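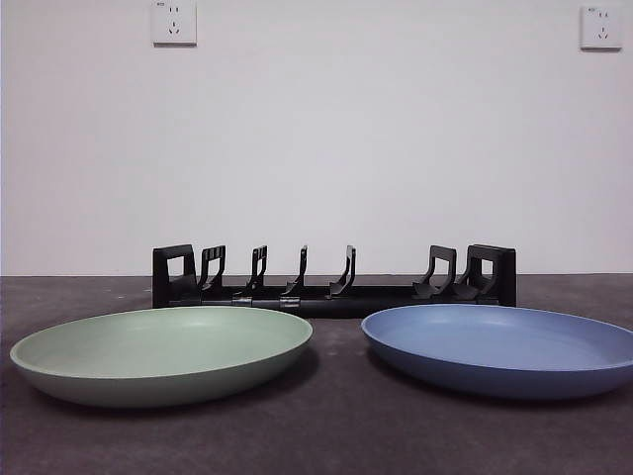 Section 5: Setting up a child's profile

By now you should have your Kikby home hub plugged in and showing a steady light, and you'll have made your own parent account. Well done, that was the fiddly part! Setting up a profile for your son or daughter is much quicker, and we'd gently suggest doing it with them sitting next to you. Children tend to take rules better when they've had a say in them, and you may find out a thing or two about what they like to do online.

You will need your parent PIN and the tablet or phone your child uses most.

1. Open the Kikby app on your own phone and tap Family, then Add a child.

2. Type in a first name or a nickname. There's no need for a surname, and we'd rather you left it out.

3. Choose an age band. If your child has a birthday coming up, stay with the younger band for now - you can move them up whenever you like and all their settings will come along with them.

4. Tap Pair a device. A code will appear on your phone. Type it into the Kikby app on your child's tablet within 10 minutes. If you get called away and the code runs out, simply tap New code and carry on.

5. Set a bedtime. The tablet will show a friendly reminder 5 minutes before the internet goes off, so that games can be saved and goodnights said.

6. Go through the list of allowed websites together. The starter list for the youngest band has 523 sites on it, and the one for the middle band has 1,393. You can take any of them off, or add your own favourites, by tapping the pencil.

7. Tap Save, then hand the tablet back and let your child have a little wander.

Note: If a page your child needs for homework is blocked, they can tap Ask a grown-up and the request will come through to your phone. You can say yes once, or yes for good.

Note: Two parents or carers can look after the same profile. Go to Family, then Invite, and enter the other person's email address. Both of you will see requests, and whoever answers first settles it, so it's worth having a chat beforehand about what you'll each allow.

Caution: Bedtime and website settings only work on your home Wi-Fi. A phone using mobile data, or a tablet taken round to a friend's house, won't be covered unless you also switch on Kikby Away (see Section 7).

Caution: Please don't use your child's birthday as your PIN. They know it, and so do their friends.

If the tablet won't pair at all, check that it's on the same Wi-Fi network as the hub, then turn it off and on again and go back to step 4.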